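Workshop notebook – hand-held gripper station
April 23, 2019
Entry by C. Cuesta. Copies to Heriberto and Yi-chun.

Continuing from the draft rules on page 54. Leandro wanted the working rules for the hand-held grippers settled before the second station opens in June, so most of today went on reading the draft against what people do at the counter. Changes below. Anything not mentioned stands as drafted.

1. Jaw pads

The draft said "inspect regularly", which tells the operator nothing. Changed to: inspect both pads at the start of each block and again after any drop. Look for lifting at the edge of the mesh lining, cuts in the notch, and glaze on the faces. A pad with any of these comes off and goes in the reject tin with the tool number written on a tag. No trimming with a knife. Heriberto asked whether light glaze could be wiped off with alcohol and the pad kept in use. Left open until we have tried it on a few old pads. Until then glaze counts as a reject.

Pads are changed as a pair. We had one tool last week with a new pad on one side and a worn one on the other, and the jaw closed off centre by enough to spoil the width reading.

2. Width check

Close fully, open fully, close fully, read the log. The closed value must match the value on the tool card. If it does not, repeat once. If it fails twice, the tool is out of use and gets a red tag. Do not re-zero it at the counter. Re-zeroing is done on the bench by Yi-chun or me, and the new value goes on the card with initials.

Tool 4 has been re-zeroed so often that its card is full. New card started, old one stapled behind it.

3. Marker boards

The boards caused the longest argument. Covadonga's view is that a board may stand at any tilt as long as it does not move during a block. Mine is that we should fix the tilt as well, so that blocks can be compared. Agreed wording: the board may be placed at any tilt that keeps the whole marker in view from the start position, and once placed it is not touched until the block is closed. If it is knocked, the block is closed there and then, and the next one starts with a new map.

Also agreed:
– no tape, labels or pencil marks inside the white border
– no lamination, matt print only
– boards are stored flat
– a board with a bent corner is scrapped, however good the print looks

4. Objects on the table

The object list for a block is written before the block starts. Objects may be swapped between blocks only. Printed lettering on pots and cups is allowed. Personal items stay off the table unless they are on the list, and drinks stay off it altogether.

5. People near the station

The draft had one line on this and it was not enough. Revised:

5.1 The operator has the say over the working area. Anyone else asks before reaching in.
5.2 Long hair is tied back when leaning over the tool. Lanyards and hanging straps come off or go inside clothing. The pinch force is low but the linkage will take hair.
5.3 Everyone who may come into view signs the consent sheet first. Faces are blurred before files leave the local disk. The blur is checked by a second person, who signs for it.
5.4 No walking between the board and the tool during a block.

Leandro wanted a marked line on the floor for 5.4. No objection, but the floor paint we have does not hold. To be looked at again.
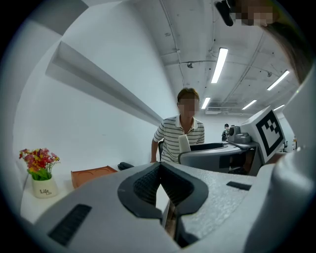
Gripper station, view from the tool. Marker board at right, pot and tray on the table at left.

6. Log entries

A block without a log line does not exist. The minimum is tool number, operator initials, board number, object list, start, stop and reason for stop. "Finished" is a valid reason. "Problem" is not – say which. I went through the last 3,000 lines and 321 have nothing in the reason field. These stay in the archive but are marked and kept out of any comparison between tools.

Heriberto will make the reason field compulsory in Cloto. He thinks a fixed list of reasons is better than free text. I would keep both, with the free text optional.

7. Open points

– Alcohol on glazed pads (Heriberto, old pads from the reject tin).
– Floor line material. Vundex have been asked for a sample of their strip.
– Whether the Gerkville group will accept our tool cards or wants its own format. Covadonga to write to them.
– Charging rule is missing from the draft altogether. At present tools are left on charge overnight, which I do not like. Yi-chun to propose wording.

Clean copy of sections 1 to 6 goes in the folder by the bench once Leandro has signed it. The old draft comes out of the folder at the same time.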